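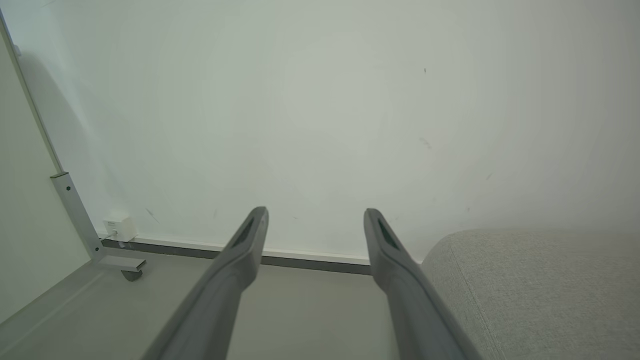 Wrist camera view on the Flukgate arm at Costmont, jaws open, with the plain wall used for the fingertip check behind them.

The arm at Costmont spends most of its working day picking up things that people leave lying around a living room. It folds throws, moves cushions and clears low tables, and it does so with a two-finger gripper and a small camera fixed at the wrist. When it starts to miss, the fault is rarely in the software. Jocelyn Macaraeg, the technician who looks after it, begins with the fingers.

The fingers are wear parts. They are long and they taper, so a small error where they mount becomes a larger one at the tip. A finger that has been knocked against a table leg may still open and close on command, and the controller will report nothing wrong. The gap it reports is worked out from the motor position. It has no way of knowing that one finger is now seated slightly out of line with the other.

Macaraeg's check therefore starts with the camera view and not with the controller. She turns the wrist toward a bare stretch of wall, opens the jaws and saves a still. A plain, light background makes the outline of both fingers easy to trace. Patterned surfaces were tried in December, and the edge finder kept locking on to the pattern. The wall has some scuffs, but they are small and the software ignores them.

The still is compared with a reference taken when the fingers were fitted. Both tips should sit at about the same height, and the lines of the inner edges should match the reference. The dark slot near each tip gives a second point to measure from, which helps when the rounded end of a finger has worn. If either slot has shifted by more than two pixels, the arm comes out of service.

"People want to recalibrate first," Macaraeg said. "Then you have a very good calibration of a bent finger."

The mechanical work is short. Power to the gripper is removed and the jaws are moved by hand to the open stop. Each finger is held by a pair of screws at its base. Macaraeg loosens them, wipes the seat with a lint-free cloth and looks for grit, which is the most common cause of a lean. Carpet fiber is the next. The finger goes back against its locating pin, and the screws are tightened in turns with a small torque driver. She does not use thread locker on the fingers, having once spent an afternoon getting it out.

After that the jaws are closed on a steel gauge block. A strip of thin paper is placed on each side of the block and pulled. Both strips should drag evenly. If one slides free, the finger on that side is not meeting the block flat, and the seat is cleaned again or the finger replaced.

Only then is the camera calibrated. The arm is run through 40 poses in front of a printed target, and the software solves for the position of the lens relative to the wrist. The routine is supplied by Nernimell, which also wrote the grasp planner. It takes longer than all the mechanical work together, and it fails if the target is not flat. At Costmont the target is glued to a sheet of float glass.

The last step is a run of 77 test grasps on soft items, the kind of object on which a poor alignment shows first. A stiff box will forgive a leaning finger. Fabric tends to slip out along the side where the tips do not meet, and upholstery corners are worse, as the weave catches on one finger before the other arrives.

Fingers are now changed every 600 hours of jaw motion, whether or not they pass the check. The interval was set by Aquino, the contractor that holds the service agreement, after it measured a box of retired sets in February 2020 and found that wear at the tip picked up speed late in life. Macaraeg would prefer a shorter interval for arms that work close to the floor, where the tips touch down more often. The request is still open.

She keeps the old fingers in pairs, taped together and marked with their hours. A new set goes on with its own reference still, and the previous still is archived under the number of the set that was removed.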